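About Hotusness

Hotusness is a small company for office and workshop storage. We clean, repair and rent out drawer cabinets, and we sell the ones which our customers do not need anymore. Dede Yakubu began the business with two cabinets and a borrowed van. Today we have 1,019 cabinets in use, in offices, schools and studios.

What we work with

Our most requested piece is the Foltura, a gray cabinet with three drawers and an open compartment under the top. It has simple black handles, and it suits people who like to put their things down first and sort them later. The top is flat and wide enough for a bowl and a drink, so many customers use it also as a small side table. 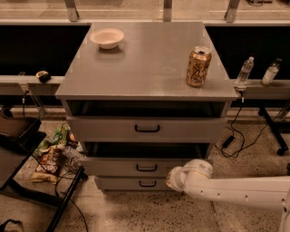
How we prepare a cabinet

Every cabinet that comes back to us is emptied completely. We open each drawer to its full length, look into the corners and wipe the floor of it. The bottom drawer takes the most time — people keep there the things they have forgotten. Paper clips and old keys go into an envelope, and we send it back to the customer.

The tops we clean with warm water and a soft cloth. A ring from a cup or a can is the most common mark we find. Most rings go away on the first day, and for the others we use a paste from Nuvska.

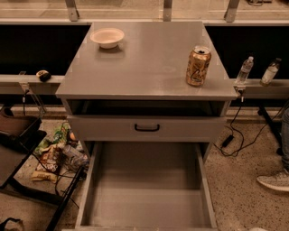

Foltura with the bottom drawer open

Where to find us

Our showroom is in the Lau building, on the ground floor. You may come without appointment on Tuesday, and on the other working days please write to us before. At the moment 370 cabinets are ready for rent. Bring the measures of your room if you have them — also the width of the door, please.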